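Fil du jeudi 6 avril : où j'en suis avec la perception sur Brolik (mon petit nœud de segmentation pour la pince). C'est un peu long, prenez un café.

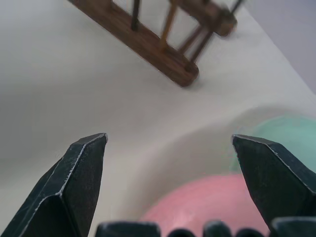

1/ Le problème de départ
La caméra au poignet voit les deux doigts en permanence. Doigts noirs, arêtes qui brillent : mon détecteur de contours les ADORE. Jusqu'en février il me sortait tranquillement un « objet » dont la pointe suivait la pince partout. Forcément, c'était la pince.

2/ Le masque
Première idée, un masque fixe peint à la main, pince ouverte. Ça marche très bien... pince ouverte. Dès que ça se referme, les doigts sortent du masque et on repart pour un tour. Maintenant je génère le masque à partir de l'ouverture mesurée et du modèle 3D des doigts, à chaque image, avec 41 ouvertures précalculées et une interpolation entre les deux plus proches. Moche mais rapide !

3/ La rangée de bosses
J'avais oublié le corps de la pince, tout en bas. Une rangée de formes arrondies sombres, dont on ne voit que le haut. Elles ne bougent pas par rapport à la caméra, donc masque fixe, cinq minutes de boulot. J'ai mis trois semaines à y penser, on n'en parle plus.

4/ Les balles
La rose, entre les doigts, est coupée par le bas : on n'a que le dessus de la courbe. Ajuster un cercle sur un arc pareil, c'est la loterie, le rayon part dans tous les sens. Du coup je fixe le rayon (je connais mes balles) et je n'estime plus que le centre. Le jour où quelqu'un pose une balle d'une autre taille, je pleure.

5/ Le flou
La verte, derrière le doigt de droite, est complètement floue. Pas de contour exploitable, mais la couleur tient encore. J'ai donc deux chemins : contour si le gradient est franc, couleur sinon, et une incertitude bien plus large dans le second cas. Le planificateur reçoit cette incertitude et se débrouille avec.

6/ Le fond
Plateau blanc cassé = cadeau empoisonné. Il vire du gris au crème selon la lumière, et l'ombre qui contourne les balles par la gauche est assez marquée pour passer pour un objet. J'ai testé un seuil adaptatif, bof. Ce qui m'a sauvé : travailler sur la teinte et la saturation, et ne regarder la luminosité qu'en dernier.

7/ Le bois
L'espèce de petite échelle en bois brun, au fond, avec ses tiges entre les montants. Pour l'instant elle est juste classée « obstacle », un gros volume englobant et basta. Le planificateur ne passe pas entre les tiges et ça me va très bien comme ça. Séparer les tiges, ce sera pour Lodhi (la branche où je range tout ce qui fait mal à la tête).

8/ Les chiffres, parce que vous allez demander
Jeu de test : 773 images annotées à la main, par moi, le soir, avec de la musique. Presque 70 millisecondes par image sur le portable, masque compris. C'est trop pour fermer la boucle de commande dessus, donc je prédis entre deux mesures avec un Kalman tout bête. Quand la pince va vite, ça décroche encore.

9/ L'outillage
Le truc que j'aurais dû faire en premier : un rejoueur. Genthorpe relit les enregistrements image par image et affiche le masque, les détections et l'état du filtre côte à côte. Les 500 dernières images restent en mémoire, on revient en arrière avec les flèches du clavier. J'ai corrigé plus de bugs en deux jours avec ça qu'en un mois à coups de print.

10/ Un bug pour la route
L'ouverture de la pince arrivait avec un horodatage pris à la réception du message, pas à la mesure. Résultat : masque en retard d'une image ou deux pendant la fermeture, et un liseré de doigt détecté comme balle noire. Je n'ai pas de balle noire. Vérifiez vos horodatages, je vous en supplie.

11/ La suite
Brancher tout ça sur Sesthorpe, mon planificateur de prise, et voir s'il accepte de viser une balle dont il ne voit que le haut. Je pense reculer un peu le poignet avant l'approche pour récupérer toute la courbe, mais ça rallonge chaque cycle et ça m'agace. Si vous avez déjà fait de l'ajustement de sphère sur un arc minuscule, mes messages sont ouverts !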